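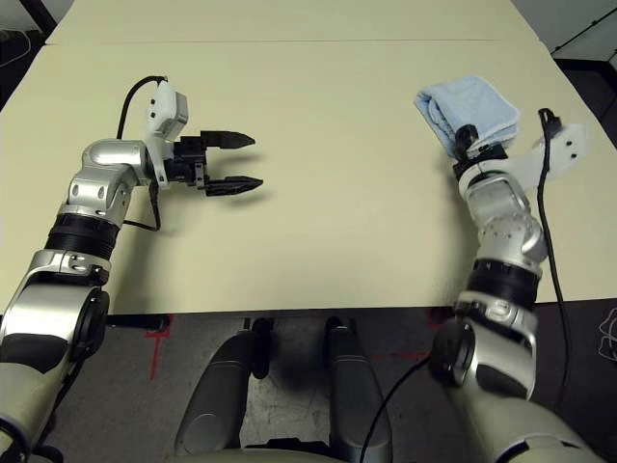

Asabe Effiong has been selling towing gear for long enough that she can hear a badly seated coupler from across the parking lot, and when I sat down with her in the back office at Akama she was still shaking her head over one that had just pulled out. "I waved him down, of course I did," she told me. "You can't let a person drive off like that!"

What she mostly wanted to talk about was weight on the ball – tongue weight, that is – and how seldom her customers have ever measured it. "They know the trailer, they know the boat, and then they guess at the one number I need." Her own little camper came out at 543 pounds last October, with the water tank full, on a hitch marked for up to 600. "And then my sister put the bikes on," she said, laughing, "and we had 669, so off they came again."

She keeps a Devis scale under the counter and lends it out for the weekend to pretty much anyone who asks (I went home with it myself). As for sway bars, she has plenty of opinions, but she'd like people to move the heavy boxes forward first. "Try that, then come see me. I'm here till six."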